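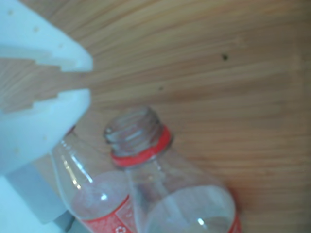 The second gate is a hedge, wrote one reader of our last guidebook, and the path you describe as obvious goes into a pond. Could whoever tests these walks please be sent on one?

We took the point. Holeo is looking for route testers for The Plolholm and Veltow Walking Guide, third edition, and this time we would like them to be people who have never met us.

Posted January 2023. Paid, casual, outdoors.

What we do

Holeo publishes walking guides to places that other publishers have looked at on a map and decided against. The second edition of this one sold 4000 copies, a good many of them to people who already lived in Plolholm and wanted to see whether their house was mentioned. It sold out last year. Before Orakzai Print runs off any more, we want every walk done again by someone holding nothing but our words and the sketch map, and we want to hear exactly where the words let them down.

The trouble with the old method was that the authors checked their own directions. An author who has done a walk a dozen times will read "bear left at the barn" and bear left at the barn. A stranger will notice that there are two barns, and that the one we meant has been somebody's kitchen for several years.

What you would be doing

You will be given eight walks, posted to you one at a time in a plain envelope. You go to the start, by the means of transport we suggest (that needs testing as well), open the envelope and do as you are told. You must follow the directions as printed, even when you can see perfectly well what we were trying to say. If the text says to cross the stile and there is no stile, stop and write that down before you do anything sensible.

Please don't follow us into a pond, a bull, private land or the dual carriageway. A note saying "I declined" will be enough.

At the end of each walk you fill in a form. It is a short form with a long box at the bottom headed Anything Else, and this is the part we read first. Useful things that have turned up in it include a footbridge with no planks, a pub that shuts for the afternoon at the moment our walkers arrive, and a view we had called breathtaking which one tester placed as "behind the sewage works, and yes". 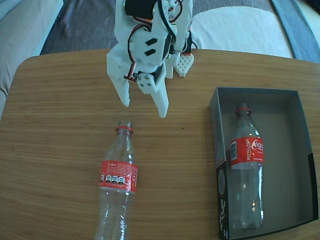

Walks vary in length and temper. The shortest is a lap of Plolholm harbour that can be done in town shoes with a bag of chips. The longest goes up one side of Veltow and down the other, and takes most of a day, more if you stop to argue with the description of the climb, which currently reads "gentle". We did not write that sober and it will probably go. You may do the walks in any order apart from the two on the tidal path, where the order is decided by the sea.

All eight need to be finished and the forms back with us by the end of July. There is no minimum pace. Slow testers find more.

Who we are after

You should be able to walk for a few hours over rough ground without being paid to enjoy it. You should own boots, a waterproof coat and a watch. You should be able to write a plain sentence, in pencil, in drizzle.

You don't need to be good with maps. We have plenty of people who are good with maps and they are the cause of the problem. A poor sense of direction is welcome and you may mention it in your application with pride. If you have ever come out of a shop and set off confidently the wrong way, we would like to see your name near the top of the pile.

We would also like to hear from people who walk with small children, with an elderly dog, or with a knee. The second edition described several routes as "suitable for all", a phrase that seems to have been arrived at by asking one man of thirty. We will match those testers with the shorter walks and pay the same for them.

We can't take anyone who grew up in Plolholm or Veltow, or who has the second edition on the shelf. You know too much. Sorry.

Money and practical matters

The fee is £447 for the full set, paid in two halves, the first after your fourth form and the second after your eighth. Bus and train fares are paid on top when you send us the tickets. Lunch is your own affair, although if our guide recommends a café we will pay for you to find out whether it deserved it. The whole testing budget is £3850, so there are not many places, and please don't write to ask if the fee can go up. We asked first.

You will be covered by our insurance while you are on the route, including any part of the route that proves to be imaginary. You will need to tell somebody at home where you are going and when you expect to be back. There is no phone signal for long stretches of Veltow, a fact the local tourist leaflet lists under attractions.

Testers are thanked by name in the front of the book unless they ask to be left out. One asked last time, having seen the pond.

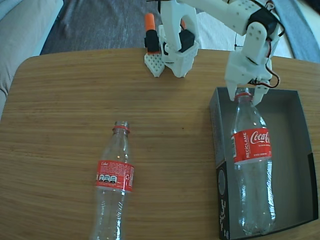

Surely a phone would do all this for me, one applicant put to us last year, and save you the postage? It might, on the harbour lap. Up on the tops the battery goes, the screen gets rained on, and the little blue dot settles in the middle of a field and stays there. People who buy a paper guide have mostly made up their minds on the subject anyway. Bring a phone for emergencies, by all means, but keep it in the bag until the form is done.

How to apply

Write to us at the Holeo office in Plolholm, by post or through the contact page. We don't want a CV. We want two things.

The first is a paragraph about yourself, covering how far you like to walk and anything that stops you.

The second is a set of directions from your front door to the nearest place that sells milk, written for someone who has never been there and is in a bad mood. No maps, no street numbers, one side of paper. We will pick the testers from these. If you live close enough, we may try yours out, and if we end up in your neighbour's garden we'll let you know.

We reply to everyone, though it can take a few weeks. The office is up the steps beside the chandler's, second door on the left. It may be the third. Someone is going down to check.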